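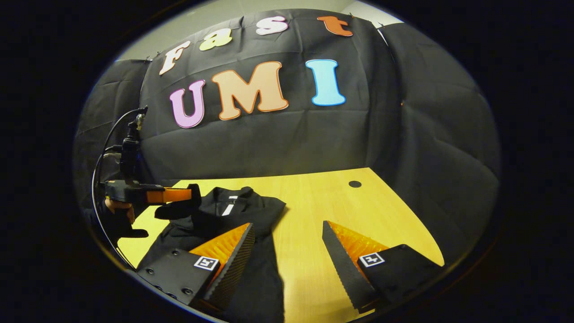 趁周末前脑子还热着,把这阵子比较夹爪手指的事情记一串,想到哪写到哪,可能有点长,大家当聊天看就好~

1/
先说起因。我们组叠衣服这个任务做了挺久,手持夹爪一直用的是橙色软指,鳍条结构,抓布的时候会顺着布弯过去,手感很舒服。问题是薄料子。袖口那种只有两层的地方,指尖老是从布上面滑过去,要补夹一次甚至两次,采出来的轨迹就很啰嗦。Manuela Cattaneo 看了我的数据回了一句“你的夹爪在犹豫”,我笑了半天,然后老老实实去找别的手指来试。

2/
这次比的是三套:我们自己一直在用的软指(下面叫“老款”),Silari 的硬指贴胶皮,还有 Werenora 的一套软指,筋比老款密,摸起来硬一截。控制那边用的是 Tonent 的小控制器,三套都走同一份参数,换手指不换别的,不然比出来也说不清是谁的功劳。

3/
怎么比的呢?衣服就用黑色的那件,平铺在桌上,每套手指各做 70 次:夹领口、夹下摆、夹袖口,轮着来。夹起来停一下再放回去,掉了就记一次掉,夹了两层以上也单独记。听着很简单对吧,做到后面手腕真的酸,建议中间一定要歇一歇,喝口水再继续。

4/
老款的结果跟印象差不多。领口很稳,因为领口厚,软指一包就住了。袖口掉了 21 次,嗯,是有点多。我回放的时候一帧一帧地看,大部分都是指尖先碰到桌面,整根手指往外拱,等合上的时候布已经跑到指肚那边去了。

5/
Silari 的硬指正好反过来。袖口非常利索,像拿镊子一样,说夹哪就夹哪,我第一轮做完特别兴奋,差点当场就跟大家宣布换它了!结果到了下摆,稍微压低一点就顶桌子,手上能感觉到那一下“咚”。拿在人手里还好,人会让,以后装到机械臂上我是有点怕的。

6/
Werenora 那套夹在中间,脾气也在中间。袖口比老款好,下压的时候又肯让一点。缺点是合到底以后两边指尖对不太齐,我拆下来重新锁了一遍螺丝才好。它的说明书写得特别客气,就是没写该锁多紧……最后凭手感来的,欢迎懂的朋友教教我。

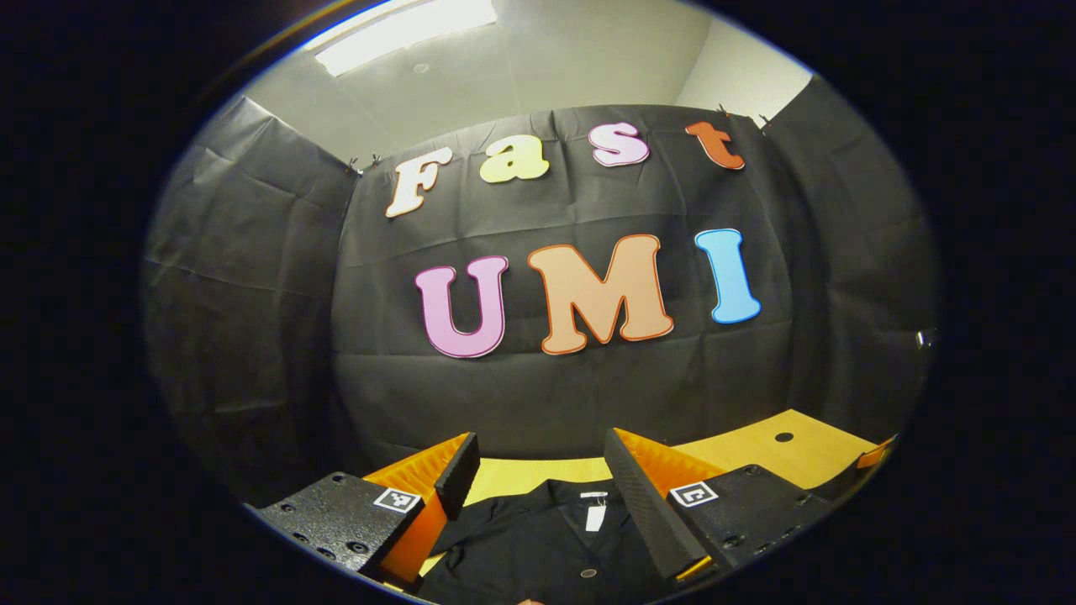 张开手指对准衣服,准备下手。背后的大字可爱吧

7/
再说说镜头,这个也有好几位朋友私信问过。我们用的是鱼眼,边上弯得厉害,第一次看的人都会愣一下,看习惯了反而离不开。两根手指和手指中间的布能同时看到,夹没夹住一眼就知道。普通镜头我也试过,画面是端正了,可是手一凑近衣服,周围就什么都看不见了,回头想找自己在桌子哪个位置都难。

8/
黑衣服配鱼眼,曝光是个老大难。自动曝光一上来就想把黑的地方提亮,提着提着褶子全糊了,指座上的标记也跟着发白。标记一白,开合宽度就算不出来,那一条基本等于白采。后来我把曝光锁死,快门调到 2000 分之一秒,增益再慢慢补,画面看着暗暗的不讨喜,但是标记边缘清清楚楚,算出来的宽度曲线也顺了很多。

9/
对了,标记这件事多啰嗦一句。换手指的时候指座也跟着拆,标记贴回去哪怕歪一点点,开合宽度都会偏。我有一个晚上采的全都偏了,第二天才发现,那个心情啊,你们懂的。现在我每换一套都先做一遍全开全合,看一眼数值,再开始正式采,多花一两分钟,心里踏实。

10/
有人问为什么不直接上电动夹爪,Ejigu 那款不是挺火的嘛。我借来用过一阵,做得是真不错,力控也细。可是叠衣服这种活儿,人手拿着采实在太快了,同样一个下午能多出好多条来,而且手上对布的那点感觉也能带进数据里。等策略训好了再上臂也不迟,这是我的看法哈,不同意的尽管来聊。

11/
到目前为止三套加上前面零零碎碎的测试,一共攒了 1099 条。我挑着看了一部分,质量比六月份那一批好不少,六月份那会儿我连开始和结束的动作都没统一,现在想想真是对不起帮我整理数据的同学。

12/
所以选谁?眼下我偏向 Werenora 那套,先拿它采下一轮。老款也不退休,厚一点的卫衣、毛巾还是它最顺手。Silari 的硬指我想再给一次机会,在底座和手指之间垫一层软的东西,看看能不能把顶桌子的那一下吃掉。垫什么还没想好,手边有硅胶片和一块旧鼠标垫,可能两个都剪一块试试。

13/
还没测的也列给大家看看,免得以为我测得很全:浅色衣服没测,带拉链的没测,滑溜溜的运动面料也没测。尤其是运动面料,我有预感三套都会出洋相,哈哈。谁手上有做过的经验,麻烦在下面留个言,胶皮用什么硬度、指尖要不要打磨,我都想听。

14/
垫片今晚先剪硅胶的那块,试完了接着在这串下面更新。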